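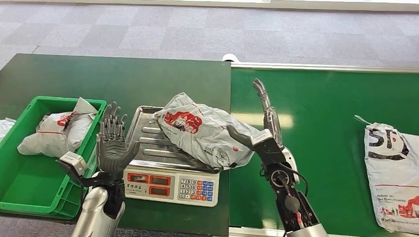

kurup_fan
We've been comparing two hands for parcel work, a five-finger Bedus and the Kurup jaw gripper, and I'd like opinions before we order a second set. The job is mailer bags onto a scale and off into a crate. Rigid boxes are no trouble for either. Soft bags are where they differ, and the ridged steel tray on the scale matters more than I expected, as a bag that droops over the side like this one gives the fingers an edge to get hold of. Over 200 picks with the Bedus hands the misses were nearly all bags lying flat between the ridges.

G. Russo
What payload are the hands rated for? We ran Biltilo hands at Skornwood and the thumb gave up well before 4000 cycles. Went back to a plain jaw and haven't missed the fingers.

kurup_fan
Heaviest bag is 2000 g, most are far less. No thumb trouble so far, but we're nowhere near 4000.

yamuna_r
I don't agree with Giorgia on this one. A jaw pinches one fold of plastic and the load swings. Two hands can support the bag from both sides. Slower, sure, but I'd take the slower cycle over a torn mailer.

G. Russo
Depends on the jaw. A curved tip gets under the fold. Have you got a view from the wrist camera?

kurup_fan
Yes, same room. 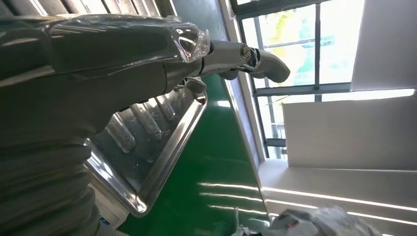

Wrist camera view, metal gripper and ridged steel tray.

G. Russo
That's the shape I meant. I'd shift the camera though, the forearm hides part of the tray. The shine off the metal rim won't help your segmentation either.

yamuna_r
Glare is the bigger problem in my opinion. Try a fixed exposure before you move any brackets. And take the plastic film off the forearm, it's throwing highlights as well.

kurup_fan
Will do the exposure and the film first, then 60 picks with each on the same bags. I'll post the numbers when I've got them.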